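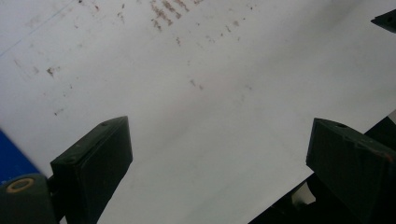 2026-07-24 — tabulator log export, Danovville bench

Picked up the export problem on the Wolier scanner. Test deck is 828 ballots, two contests, same deck as the last run. Scan finished clean. The signed log did not: verification on the Onus workstation fails at record 61 every time, and passes if I truncate the file at 60.

Record 61 is the first entry after the paper tray is reopened. The scanner writes a second clock value there and the signing routine hashes only the first. Checked by hand with the tray left closed for the whole deck — signature verifies, totals match the hand tally in both contests.

Diane Petrenko wants the seal check repeated before the unit leaves the bench. Seal on the memory door matches the custody sheet. The USB port cover has a seal number but no initials beside it. Left as found, noted on the sheet.

Password policy on the workstation still allows 11 characters. Our baseline is longer. Zachary to raise it with Leitão along with the log defect, one ticket each.

Not done:
Export with the network card removed
Restore from backup to the spare workstation
Second run with tray opened twice, to see if the failure moves

Firmware hash recorded at start and end of session, no change. Cards back in the cabinet, signed in by Z. Cormier.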